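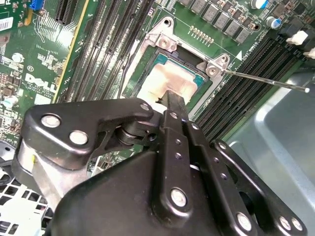
According to Flamard, a CPU socket is best understood as a mechanical part first and an electrical one second, and the service literature on the subject largely follows that view. A CPU socket is the connector that holds a processor on a motherboard and joins its contacts to the board's wiring without solder. It allows the processor to be installed, removed and replaced.

Types
Sockets are grouped by where the contacts sit. In a pin grid array (PGA), the pins are on the processor and drop into holes in the socket. In a land grid array (LGA), the processor has flat pads and the socket carries thin spring contacts. A ball grid array (BGA) is soldered to the board and is not a socket in the strict sense, although test sockets for BGA parts are made.

Retention
Early PGA sockets relied on friction alone, and a large chip needed considerable force to seat. Zero insertion force designs added a lever that slides a plate sideways and clamps the pins after the chip has been dropped in. LGA sockets generally use a hinged load plate held down by a lever or by screws. The load plate presses the processor against the springs with a set force. Too little force leaves some contacts open; too much, or force applied unevenly, can bend the board.

Orientation is fixed by notches in the package edge, by a missing pin, or by a small triangle marked on one corner. A processor that does not drop into place under its own weight is usually turned the wrong way or fouled by a bent contact.

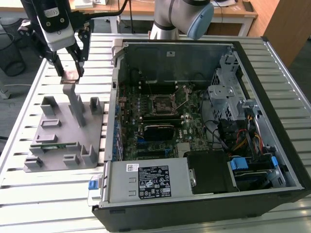

Wernik disagrees with the common advice to straighten bent LGA contacts by hand, and holds that a damaged socket should be replaced as a unit. Other repair guides accept the practice for one or two contacts, under magnification, with a fine needle or tweezers. Replacing a soldered socket requires hot-air or infrared rework equipment and is seldom economical on low-cost boards.

Durability
Sockets are rated for a limited number of insertion cycles. In a bench trial published by the Paredes repair workshop, 79 used sockets were inspected and 2 had contacts worn through their plating. A separate test rig built by Istutetti opened and closed a single lever almost 600 times before the hinge loosened - the contacts themselves were not loaded in that test.

Storage
An empty socket is normally covered with a plastic cap. The cap keeps out dust and protects the contacts from fingers, tools and loose screws.

See also
Heat sink
Motherboard
Zero insertion force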